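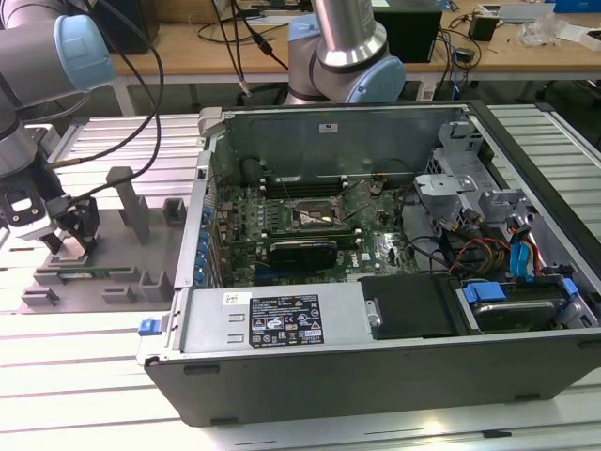

*Photo: the memory cell at Wosura, taken at the bench. Credit: Proltari newsletter*

**Wosura's memory cell is back at work after a rebuild of its tray**

Tuesday, May 1, 2018

I spent most of yesterday in the refurbishing hall at Wosura, and the short version is that the two-arm cell is running again. It's had a new tray, new finger pads and a proper going-over of its cables, and the people who look after it seem a good deal happier than they did when I last dropped in.

For anyone who hasn't followed this one, Wosura takes in old office desktops, strips out what can be used and sends the rest on for scrap. Most of that is still done by hand. The cell was bought to do one fiddly bit of it, which is moving memory sticks between a printed tray and an open PC. Lay the tower on its side, take the panel off, and the arm should be able to do the rest. Should! It has been a long road.

The trouble this time was the tray. The old one was a flat plate with a shallow groove in it, and the sticks had a habit of leaning. A stick that leans even a little gives the gripper a bad start, because the fingers close on a corner and the whole thing swings round on its way up. The crew had been putting up with it by nudging sticks straight with a fingertip between runs, and you can imagine how well that went down with the people who'd signed the order for a machine.

So they've printed a new one. It's grey, it has low clips along the front edge and three upright posts, and the green board lies in a slot where the fingers can get at it. I was told the posts are for lining up: the arm goes to them slowly at the start of a shift, and if it finds them where it left them, off it goes. If it doesn't, someone has to teach the positions again, and that takes the better part of a morning. They've had to do that once since the new tray went in, after somebody leaned on the table with a full mug of tea in hand. The tea survived.

I'm rather taken with the table, by the way. It's one of those white aluminium ones made of rails with slots running along it, so you can bolt things down pretty much where you fancy. The old bench was a sheet of chipboard on trestles and it bounced. You could see the gripper shiver if a trolley went past. Now the tray gets bolted down and the PC goes in against two stops, and they check both with a steel rule before the first job. It's low-tech but it works for them.

The gripper itself came off, got cleaned and went back on with fresh pads. It's a plain parallel one, black and white, and the pads are the part that wears. Ziltisitz, who supply them, suggest changing them every 2000 picks. Wosura has been stretching that, and I did get a slightly sheepish look when I asked by how much. The new set had done 907 by the time I left, and the plan is to swap them on schedule from now on. There's a tally on a clipboard by the door as well as the one in the software, and I'm told the clipboard is the one they believe.

Then there are the cables, which were the part I'd actually gone to ask about. The black one feeding the gripper loops down over the arm and into the wrist, and it needs to be slack enough for the arm to reach but not so slack that it catches on the side of the case. They'd had it too tight. It pulled at the plug each time the arm stretched out, and the gripper would drop off the network for a second, sulk, and stop the job. It took ages to find, as these things do – it only happened on the far memory slot, and only on the bigger towers. The fix was a longer loop and a softer clip. Total cost of parts was next to nothing. Total cost of finding it was a fortnight of bad temper.

The desk behind the cell has not had the same care, I have to say. There's a fair old tangle of black leads on it, power adapter and all, and tidying it is on the list for later in May. I'll believe that when I see it (I say this as someone whose own desk is worse).

As for the PCs, the one on the table for my visit was a good example of what they get in. Black outside, grey metal inside, with blue clips and tabs here and there, so you can see which bits are meant to come out without tools. The cooler was off and the processor was bare, with old paste still smeared round it, and there was a black graphics card sitting right across the board just below the socket. The memory slots are up near the top, well clear of the card, and that makes this sort of case one of the friendlier ones for the arm. They keep a list of friendly and unfriendly cases. The unfriendly ones have drive cages hanging over the slots, and those still go to the hand benches.

The loose wiring inside is a bother too. Power leads spring up when you least want them to, and an arm can't tell a wire from a way through. The rule now is that whoever loads the PC folds the leads down away from the slots first, and there's a quick look from the side before the green button gets pressed. It adds a few seconds. One of the loaders told me she does it without thinking now, and that she's started doing it at home as well with the wires behind the telly.

I asked about the second arm, since it stands just behind the work and I wanted to know what it does all day. On memory jobs it mostly keeps out of the way. The idea is to have the 2 arms share the work in the end, with one steadying and one pushing, since a memory stick wants a firm, even press at both ends and a single gripper is inclined to rock it. The control software from Joshi can run them together, but getting both taught to the same tray is the next big chunk of work and they don't want to start until the first arm has had a good quiet spell. Very sensible, if a bit dull for those of us who came hoping to see a duet.

Looking after the thing day to day is less of a chore than I'd expected. In the mornings there's the check against the posts, a wipe of the pads with a dry cloth, and a look along the cable for scuffs. On Fridays somebody goes round the bolts on the table and the base of each arm with a hex key. The tray gets changed when the slot starts to go loose, and they keep a spare on the shelf already printed, having learned what it's like to wait overnight for a printer with a queue of PCs building up by the door. The crew can now change a tray and be running again before the kettle's boiled, or so they claim. I wasn't allowed to time it.

The next batch is 315 desktops from a single office clear-out, all one model and all on the friendly list, and it's the first time the cell will have been given a whole load to itself. Loading starts next week. If the pads and that cable hold up, the tray drawings will go up on the Proltari shared drive for other workshops to print, along with the notes on the cable loop. A few of you have already asked me for those, so do keep an eye on the downloads page – I'll put a line in the next newsletter once they're there.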